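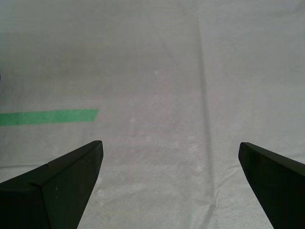 Green marking tape on the gray cover cloth, right end cut at a slant.

Cloth and tape: changes for October

The gray cloth on the work table is now the standard cover. Seo-ah Ki ordered 80 sheets from Skonis, and they are stored flat on the lower shelf next to the Tekis bins. Draw from the top of the stack.

Pull the cloth taut before taping and smooth it from the middle outward. Small creases are acceptable. A fold that stands up under the hand is not - lift the sheet and lay it again.

Marking tape is green only. The blue rolls from Skandeck left residue after a wash and have been withdrawn. Cut each strip with scissors, press it flat along its full length, and do not overlap two strips. A slanted end is fine as long as the long edges stay straight. Strips longer than 300 mm should be laid by two people.

Wash sheets at low heat with no softener. Remove all tape first; Necati Şimşekoğlu found four strips in the filter last month. Sheets with holes go to Olaia Vallejo for cutting into wipes.

Reorders for tape go under stock code 845. Questions about the cloth go to Seo-ah before noon.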